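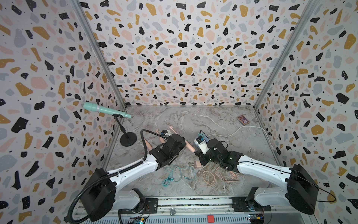
About Conero

Conero is an independent test and repair lab for mobile phones. We work from a single site in Kastport and take in handsets, batteries and display assemblies from network operators, refurbishers and small repair shops.

What we test

Each handset goes through 70 checks before a report is issued. These cover display brightness and uniformity, touch response, charging current, speaker output, camera focus and radio signal strength. Battery capacity is measured over five full charge cycles at a constant room temperature and given as a percentage of the maker's rated value.

Reports list raw readings first. We do not give star ratings or overall scores, and we do not sell phones or accessories.

The reference library

The lab keeps 2,585 handset models on file, with teardown notes, screw maps and part numbers for most of them. Repair shops on a Bakke service plan can search the library online. Entries for older models with removable batteries are still being checked against the current format – expect gaps in the connector data.

Software

Test results are logged in Sanix, our in-house records system. Sanix stores the serial number, firmware version and all readings for each unit. Customers can export their own records as a spreadsheet. User data on incoming phones is erased at intake unless the work order says otherwise.

Turnaround

Standard orders ship within 9 working days. Display assemblies sent without a handset take longer – ask for a date when you place the order. The intake desk closes at 4:30 p.m.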